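Section 5: Setting out the play kitchen

This section covers laying out the Ostora play kitchen pieces on a table for sorting, serving and pretend cooking. Read it together with Section 2, which deals with checking and cleaning the pieces. Use a flat, wiped table that an adult can reach from at least two sides.
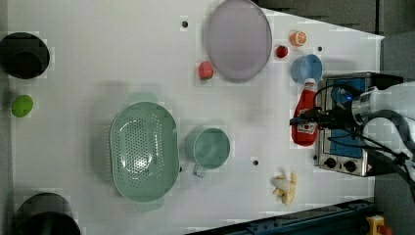
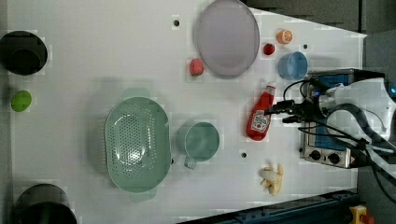 Figures 5-1 and 5-2. Cookware, dishes and toy food on the white table.

Before you start

Take everything out of the storage box and check it against the packing list. If a piece is missing, write down the list number before you contact Zikow Parts Service. Replacement dishes are ordered under code 106 and replacement food under code 207.

Placing the cookware and dishes

1. Put the black pots on the left side of the table, one toward each corner.

2. Lay the green colander flat, a little left of center. Turn it so one handle points to the top edge of the table and the other to the bottom.

3. Stand the green mug to the right of the colander with its opening up. Leave enough room to get a hand around the mug handle.

4. Place the large plate near the top of the table. It should sit flat. The plate is the serving area, so keep it clear until the children begin.

5. Set the light blue cup to the right of the plate. It can stand or lie on its side. If it lies on its side, check that it does not roll when the table is bumped.

Note: The table has small holes in its surface. Do not rest the mug over a hole - it can rock.

Placing the food

6. Put the small pink-red fruit at the left side of the plate.

7. Put the orange half to the right of the plate, cut face showing, with the small red fruit just below it.

8. Place the green piece on the left between the pots.

9. Lay the ketchup bottle down to the right of the mug, with the white cap toward the top of the table.

10. Add the banana last, if you are using it. It goes below the ketchup bottle, as in Figure 5-2.

CAUTION: Small food pieces can be a choking hazard. Keep them away from children under three. Remove any piece that is cracked or has a loose part.

Using the toaster oven

The toaster oven can be seen in Figure 5-1. Place it to the right of the ketchup bottle with the two black knobs facing the lower edge of the table. Keep food and fingers out of it while it is being moved. For a serving activity without cooking, leave it in the box and use the space for the banana.

Clearing the table

Pick up the small food first, then the dishes, then the pots. Wipe the table with a damp cloth and dry it, including the edges of the holes. Pack the mug and cup side by side, not one inside the other - they can stick.

Section text revised March 28, 2025, by Lăcrămioara Zamfir.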